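Four Stacks and a Pile of Hangers: Lewis Aitken on Folding at Home

April 21, 2020

Lewis Aitken has been writing about household laundry for Sovurville's neighborhood newsletter for 12 years. We spoke by phone for most of a morning about folding clothes on a bed, what to do with the hangers, and why he gave up on drawer dividers.
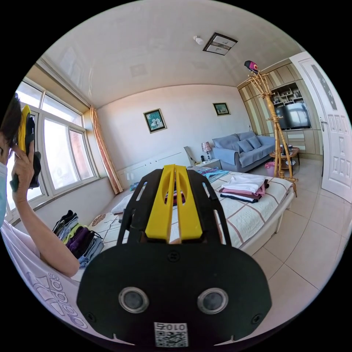
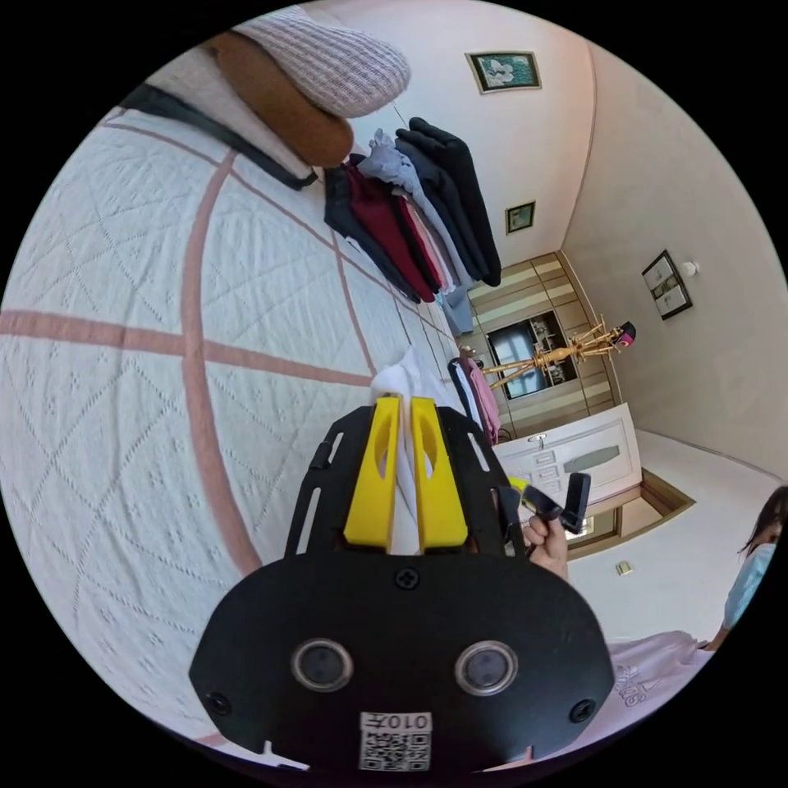
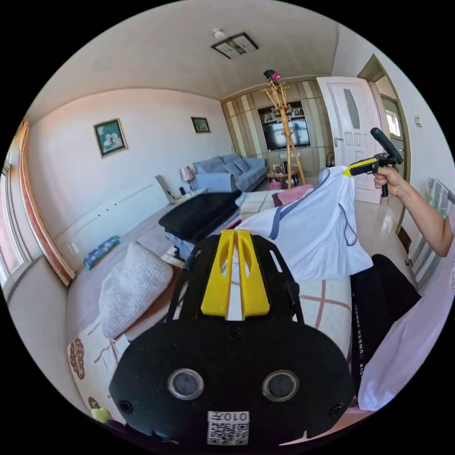
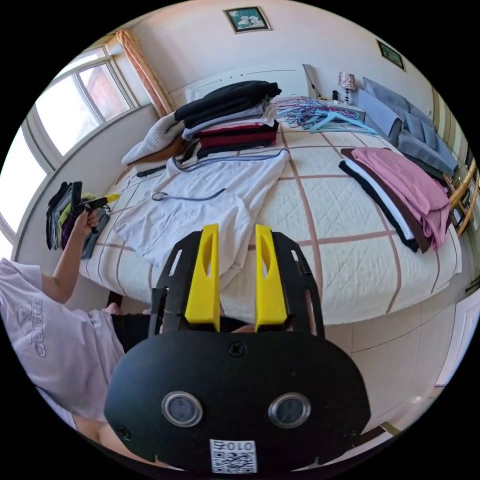
Clothes being sorted and folded in a bedroom.

HOME & LAUNDRY

Aitken folds on the bed and always has. He owned a folding table once, a Dremuso with a hinged leaf, and sold it after one December. "It was the right height and the wrong size," he said. "A long-sleeved shirt hung off both ends. On a bed you can lay the arms out flat and see what you've got."

He makes the bed before he starts. A quilt with a grid or a plaid on it helps, he said, and he uses the lines to square up a shirt. "You put the side seam on a line and fold to the next one. They come out the same width. I didn't read that anywhere. My aunt had a checked bedspread and I noticed her doing it."

His order hardly changes. Dark things go first, folded and stacked toward the back of the bed. Light things come next. T-shirts are last, and he leaves them unfolded until the rest is off the middle of the bed. Knitwear never goes under anything else. A sweater can lie over a pillow until he is ready for it.

I asked how many stacks he makes. "One for each shelf it's going to," he said. "People sort by type and then walk back and forth to three different places with one pile. If the black pants and the gray T-shirts live on the same shelf, they can be in the same stack."

He keeps a notebook. Last year he wrote down every piece he folded for one month, and the total came to 214, which surprised his wife more than it did him. A full load takes him 15 minutes if the shirts are right side out and a good deal longer if they aren't. He does not turn other people's clothes right side out. "They get them back the way they sent them."

Hangers are a sore point. When he empties a closet he takes each hanger out as he goes and drops it near the head of the bed, and by the end there is a knot of plastic that has to be pulled apart. He has tried a box and a hook on the door. "The hook was fine until the door was opened," he said. Now he leaves the heap alone and untangles it at the end, sitting down.

What stays on a hanger is a short list. Coats and jackets do, and any shirt with a proper collar. He has a rail from Ríos, the hardware store on the corner of his street, and before that he used a coat stand for everything, which he does not recommend. "You get six things on it and you can't find the one at the bottom. A coat stand is for today's coat."

A reader from Pradis wrote to him after his last column to say that she folds in front of the television and that he should stop being so strict about the bedroom. He printed the letter. "She's right, she can do it where she likes. My only trouble with the couch is that the stacks lean."

The column has run 730 words from the start, and he has never asked for more space. The next one will be about drawstrings and cords. He ties them in a loose bow before folding and tucks the bow inside. He admits he forgets about half the time.

Before we hung up I asked about the drawer dividers. He bought two sets and they slid around whenever he shut the drawer. They are in the garage now, holding paintbrushes.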